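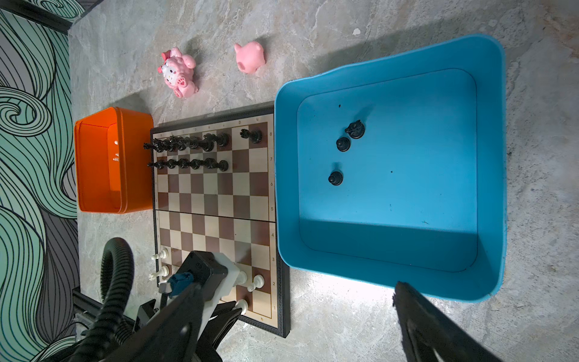
Planning and Paying for a Robot Cell
Handout 4: Reading a quote, and what the quote leaves out

Notes by Teófilo Grajales. Read before the budgeting exercise and bring your own copy with scribbles on it.

1. The price of the arm

Every year somebody hands in a plan with one line in it. The line says "robot arm" and has a number next to it, copied from a supplier's page. I mark these plans low and I am going to explain why, so that there is less arguing this time.

An arm by itself does very little. It needs a base it can be bolted to, something to bolt the base to, a gripper, power, a computer, cables long enough to follow the arm wherever it goes, and a space that people can't wander into. Some suppliers sell these together and some don't. Some say they do and mean that the parts exist somewhere in the catalogue.

The three quotes we use on this course are from Clestach, Kurklow and Davik. They are in the folder. Please don't ring the firms up, they have had enough of us.

2. Three quotes, read slowly

Clestach. The cheapest on page one. The gripper is on page two, at £700, under "recommended additions". I would like to know who buys the arm without the recommended addition, and what they do with it. Fingers are extra again. Delivery is "by arrangement", so put a question mark in your spreadsheet and leave it there until you have a figure in writing. Do not put nought.

Kurklow. Gripper included. Camera at the wrist included. The bracket for the camera is £245. When I asked, I was told that most customers make their own. Perhaps they do. If you plan to make your own, the plan needs a name beside it and some hours, and those hours come off something else that person was going to do.

Davik. The dearest, and the one students nearly always pick, on the grounds that it "includes everything". Go through the list with a pencil. Everything turns out to include a year of software updates and a carrying case. It does not include the enclosure. There is a support contract at £900 a year, and the first year is in the price, so the comparison with the other two looks fair until year two.

I have no favourite among them. I distrust all three in different places.

3. One arm or two

Two arms look better in a grant application. They also mean two bases, two grippers, two sets of spares and a floor laid out so that they can both reach the work without hitting each other. People double the arm and forget to double the rest.

Before you write "two" in the quantity column, write a sentence saying what the second arm is for. "Flexibility" will be sent back. "One arm works over the board while the other works over the tray" is a proper sentence, and I can then ask you whether one arm going back and forth would have done the job more slowly for half the money. Sometimes the answer is no. Have the answer ready.

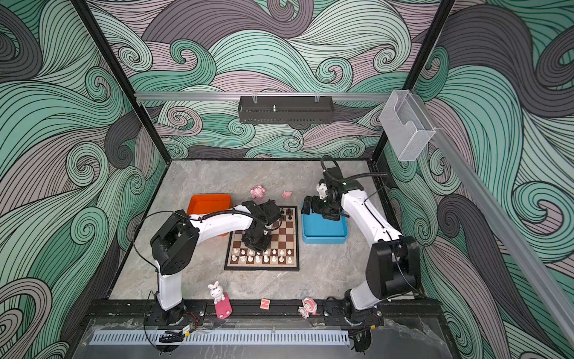
Fig. 1. Two arms in an enclosed cell, one gripper over the chessboard and the other down in the blue tray.

4. Going round the cell

Take Fig. 1 and go round it with the three quotes open. For each thing you find, write down which quote it would come under, or "none". Most of your answers will be "none".

The chess set and trays are the part everyone is amused by. They are cheap, fine, but they still have to be bought, and they have to be bought again when pieces go missing. If your task depends on a particular set, order a spare set on the same day. Sets that look the same in the shop window can differ in height and base, and a gripper set up for one may make a poor job of the other.

The metalwork is where plans go wrong. There is a black rail across the front with both bases on it, and silver rail at the back and side holding a mesh basket and a clear holder box. Rail is sold by length. Bolts and fittings are sold by the bag and are never the ones you have in the drawer. Nobody puts them in the first draft. Put them in the first draft.

Cables, too. Look at the slack left in the loops at the wrists, and at the ties on the left forearm. A cable that is just long enough on the bench is too short once the arm has somewhere to go. I would budget for replacing every moving cable at least once, and I would be pleased to be proved wrong.

Walls and front panel: price the panels, and price the cutting as well. Ask what happens when a panel cracks and whether the firm will sell you a single one.

Lastly, the small stuff, the toys and the letter block. If the task list says "varied objects", then varied objects are a budget line, even if the line is tiny. I have seen a grant report held up over a receipt for plastic animals.

5. Claims that need a second look

"Set up in an afternoon." Whose afternoon? Ask whether that means unpacked, or moving, or doing your task. Alvarado, the installer whose letter is in the folder, allows 10 working days for a two-arm cell, and that is with the floor clear and the power already in.

"Handles any small object." Ask for a list of the objects it was tried on. Then ask to bring your own. A chess pawn is a good one to bring. It is small, it is narrow at the neck, it falls over, and it usually has neighbours that fall over with it.

"No programming needed." Someone will be doing something at a keyboard. Find out who pays them.

"Pays for itself." In a teaching lab it doesn't pay for anything. Cross the sentence out.

Demonstration videos. Watch for cuts. Ask how many tries there were and whether you may see the ones that were left out. A firm that says yes goes up in my estimation, even when the tries are dreadful.

6. Running costs

Leave a separate sheet for each year. The first year always looks the worst and the second year is where the money actually runs out. As a minimum I expect to see:

Support contract, if there is one, starting from the date it stops being free
Finger pads and other worn parts
Cables and ties
Replacement task objects
Somebody's time for tidying, resetting and checking, in hours per week
Storage for whatever is recorded

The time line is the one people shrink to make the total look nice. Somebody has to set the board up again. If your plan says the robot will do that, I shall want to see it costed as a task of its own, with its own failures.

7. For the exercise

Cost one cell, two arms, over three years, from any one of the quotes. Then cost the same work with one arm. Show both totals. Mark every figure as quoted, guessed or asked for and not received. A plan with honest gaps in it will get a better mark than a full one I can't trace.

One side of paper for the reasons, spreadsheet attached. April prices, please, as the newer Kurklow list has the bracket missing altogether and I am still waiting to hear whether that means it is free.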